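Lillham trial puts gripper-equipped robot arms on kitchen and stockroom chores

Mar 8, 2025

Machines can now do a fair number of simple household and shop-floor chores, but too slowly and with too many stops to replace a person at the counter, according to results released by the Lillham test kitchen.

The trial, run by the automation firm Studgate with the equipment supplier Fortin, began in November. It covered 44 separate tasks, divided between domestic work such as setting out food, wiping surfaces and folding towels, and light retail work such as restocking a shelf, sorting returns and breaking down cartons. Each task was first demonstrated by an operator guiding the arm. The arm then attempted it alone under timed conditions.

A task was counted as passed if the arm finished it without human contact and without damage to the item or the surface. The overall pass rate was 70 percent. When the objects were moved to positions the arm had not been shown before, the rate fell to 55 percent.

"The second number is the one we use for planning," said Marjatta Mäkelä, who directs the trial for Studgate. "In a real kitchen the plate is never in the same place twice."

Food handling

Bread was among the items that caused the most difficulty. A slice of toast weighs little, has an irregular outline and breaks at the crust when squeezed. The task as written is short: pick up one slice from a plate, move it to a tray or board, release it flat, then return for the next slice. Two slices resting against each other make the first grasp harder, as the fingers have to close on one without dragging the other.

The arm carries a small camera or sensor module at the gripper, and the approach to the plate is planned from above. Grip force is limited in software. At the lowest setting the slice tends to slip during the lift, and at the setting used for packaged goods it is crushed. Studgate settled on a value between the two and slowed the final part of the approach. 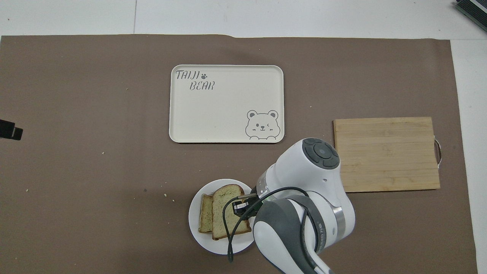
Results by type of work

Rigid objects with a clear edge gave the best results. Cups, boxed goods and cutting boards were picked up and set down with few errors, and the arm recovered by itself from most missed grasps. Sorting boxed returns by label was the strongest of the retail tasks.

Soft and thin objects gave the worst. Folding a hand towel was passed only when the towel started out flat. Plastic bags were not passed at all and have been removed from the list until a different fingertip is available. Wiping a counter was passed for dry crumbs but not for liquids — the arm spread a spill over a larger area before absorbing it, and the assessors recorded this as a failure even when the counter was eventually dry.

Speed remains low. The arm was slower than a human worker on every task in the trial, with the gap narrowest for repetitive shelf work and widest for anything involving food. Studgate did not set a speed target for this phase and said that cycle times would be published separately.

Supervision

Each arm had an operator within reach of the stop button for the whole trial. Most stops were called for one of two reasons: the arm hesitated over an object without closing its fingers, or a cable caught on something on the table. Cable routing was changed partway through, with the slack held closer to the arm, and stops of the second kind became less frequent.

Eyvindur Ásgeirsdóttir, a technician at Fortin who maintained the arms, said the mechanical side had caused few problems. One wrist joint was replaced and the finger pads were changed on a fixed schedule. Cleaning took longer than expected. Crumbs and flour collect in the gap behind the fingers, and the gripper has to be removed to clear them.

"On a parts line you would clean that once a week," Ásgeirsdóttir said. "With food you are doing it at the end of every session."

The arms are not certified for contact with food that will be eaten, and everything handled in the trial was discarded. Certification would require sealed fingers and a washable cover over the lower joints. Fortin has a sealed version in design but gave no date for it.

Next phase

The second phase will use a new control package, Ludent, which is intended to let the arm combine short actions into a longer job, for example clearing a plate, wiping beneath it and putting the plate back. In the first phase each action was started separately by the operator.

Studgate plans 1000 attempts under the new software, split evenly between kitchen and stockroom work. Object positions will be changed before every attempt, and the figure for fixed positions will no longer be reported. The same grip limits will apply, so that the food results can be compared with those from the first phase.

Mäkelä said shelf restocking during closed hours was the most likely first use, as speed matters less there and the goods are mostly boxed. Household use is further off. A kitchen arm would have to work around people and share a table with whatever had been left on it, and the trial has not yet tested either condition.

The task list and scoring rules are available from Studgate on request. Attempts under the second phase will be scored by the same assessors.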